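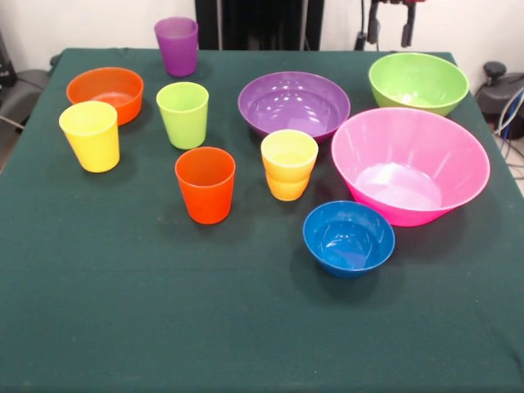 Lanumico is a collection of recorded robot demonstrations used to train machines to handle household tableware. It holds more than 2,000 episodes, most of them involving plastic cups and bowls on a cloth-covered table. The project is led by Afia Sarpong and is divided into two parts, known as Cesar and Tuhiwai.

Collection

Each episode begins with cups and bowls set out on the table. An operator then guides the robot through one task, such as placing a cup inside a bowl or stacking one cup in another. The system stores the camera video, the joint positions, the state of the gripper and a short written instruction. Recording stops when the operator marks the task as finished or failed.

The layout is changed between episodes so that a trained model does not simply repeat a memorized path. Operators move the objects, swap colors and sometimes start with cups already nested. Part of the tabletop may be left clear as a place to set things down.

Cesar contains single-step tasks. Tuhiwai contains longer tasks of up to three steps, for example clearing a bowl, moving it and then putting a different cup in it. Instructions usually name objects by color and type, as in "put the yellow cup in the pink bowl." When two cups share a color, the instruction also gives a position.

Review

Every episode is watched by two reviewers before release. They check that the instruction matches what the robot did and that the video and joint data line up in time. Failed attempts are kept but labeled separately, and users can leave them out of training.

Bramis, the labeling tool written for the project, shows the video beside a plot of the gripper opening. It was first used only for Tuhiwai, where the start and end of each step have to be marked by hand. Cesar episodes were added to it later.

Limitations

The objects are rigid and light, and all are empty at the start of an episode. The collection has no glassware, cutlery or liquids. Lighting varies little between sessions, and models trained only on Lanumico have done poorly on patterned tablecloths.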